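Preparing a Tabletop Backdrop with Cut-Out Lettering
Landville Community Workshops, Display and Exhibits Guide
Last revised 1 Jul 2018

This guide is intended for workshop leaders and exhibitors who have reserved a table in the Sokol Room. It covers hanging black fabric around the back and sides of a table, attaching cut-out letters, and setting out a garment in front. Exhibitors using the tall display cases in the Prilside building should follow the separate guide for that location.

Materials
Black fabric, matte, wide enough to cover the back and both sides in one length if possible
Cut-out letters in paper or light card
Removable adhesive dots or double-sided tape
Straight pins and safety pins
A lint roller
A tape measure and a piece of tailor's chalk
A fabric steamer or an iron

Fabric may be borrowed from the supply room. The standard length is stored under item number 1292 and should be signed out at the front desk before setup begins.

Before You Hang the Fabric
Clear the table and wipe it down. Allow the surface to dry fully before anything is placed on it.

Measure the back edge of the table and both sides. The fabric should reach the tabletop along the whole length and leave a small allowance at the bottom. Fabric from the supply room is stored folded and will show creases when opened. Steam or iron it on the reverse side, testing a corner first. Light creases may be left in place when the fabric will hang for only a day.

Hanging the Fabric
1. Fix the center of the fabric to the back support and work outward to each corner.
2. Bring the sides forward along the edges of the table. Do not pull them tight, as this produces diagonal creases in the side panels.
3. Where two lengths must be joined, overlap them and pin from behind. Place the overlap away from the center so that it does not run through the lettering.
4. Check the bottom edge against the tabletop and adjust it from the top. Do not trim borrowed fabric.
5. Go over the fabric with the lint roller. White thread and paper scraps are easily seen on black.

Attaching the Letters
Choose letters in light or bright colors. Thick shapes with a pale edge are the easiest to read on a dark ground. Different colors may be used within one word, and capital and lowercase letters may be mixed.

Lay the full wording out on the table first. A short name often fits best in two rows. Mark the baseline of each row lightly in chalk, beginning with the lower row. Leave clear space above the upper row; letters set too close to the top of the cloth may be lost from view when visitors stand near the table.

Apply one adhesive dot to each end of a letter and press firmly. Small letters hold well with 2 dots. Wide capitals may need more. A letter that leans can be left as it is if the word remains readable, or it can be lifted and reset with a fresh dot.

Setting Out the Garment
Place the garment flat on the tabletop with a margin on all sides. Smooth it from the center outward. Wire, thread and spare pins should be returned to the supply box before the room opens.

Questions about lettering sets may be directed to Vlasta Šťastný at the front desk. New sets are ordered each October, and requests for particular colors should be handed in before then. 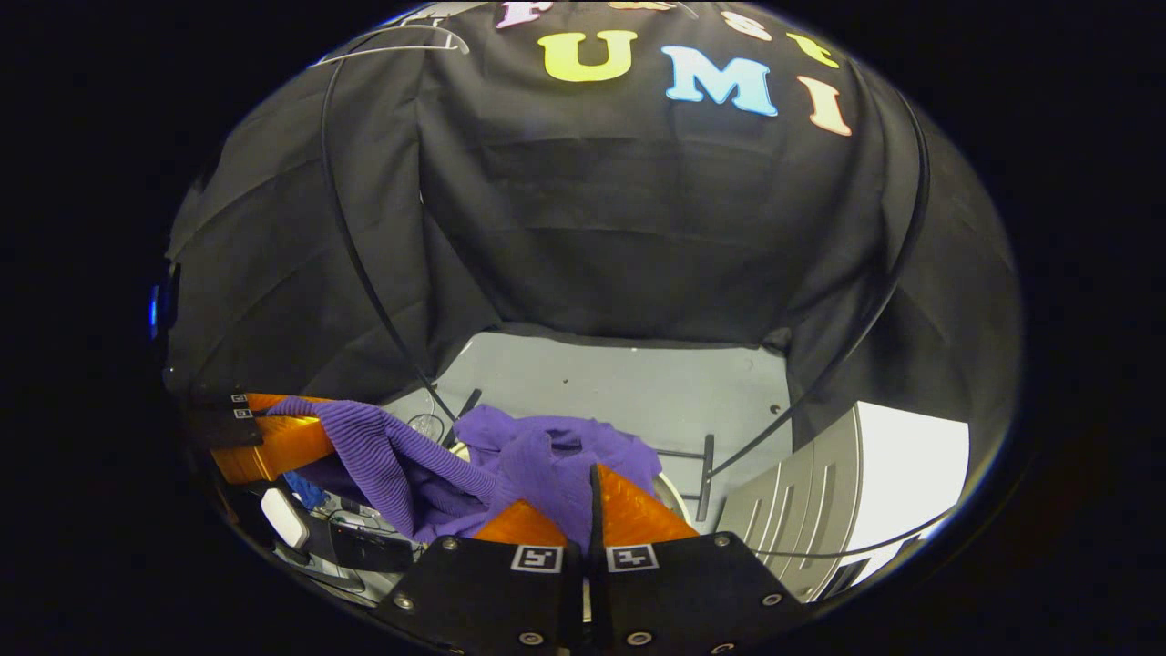
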